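Ok so Monday, 2/3/20, and I'm finally doing the shelves. The returns shelves. The ones I've been walking past since December with my eyes on the floor.

Quick background for anyone new: I run the stockroom side of a tiny import shop. Stuff goes out, stuff comes back, and the stuff that comes back ends up on the gray metal racks until somebody makes a decision about it. Somebody is me.

First thing out was a Prelura order, number 2817. Bathroom hooks. I've been looking for these for weeks!! I told the customer they were lost in the mail. They were behind the packing paper.

Then two Fisden lamps, both fine, both going straight back in stock. Love an easy one.

Rule I made up this morning: if I can't tell what a box is in one minute it goes to the end of the row and I come back after coffee. The row is getting long.

Also whoever invented shipping labels that peel off in one piece, thank you. The Van den Broek ones come off in 200 tiny strips and I end up wearing them on my sleeves all day.

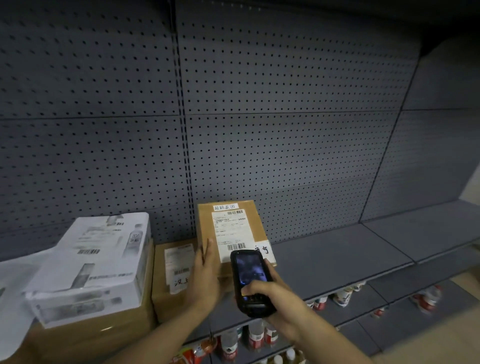
I do like a pegboard back on a shelf though. You can hang your tape and scissors right there - I've been meaning to buy hooks for that for ages and yes, I see the irony with 2817.

Next up is sorting by waybill. Newest to the right, anything marked overdue gets dealt with today, no excuses. I have 11 emails to write and I'm going to be so polite in all of them.

Lunch first. Then the Teltis cartons - wish me luck, those are heavy.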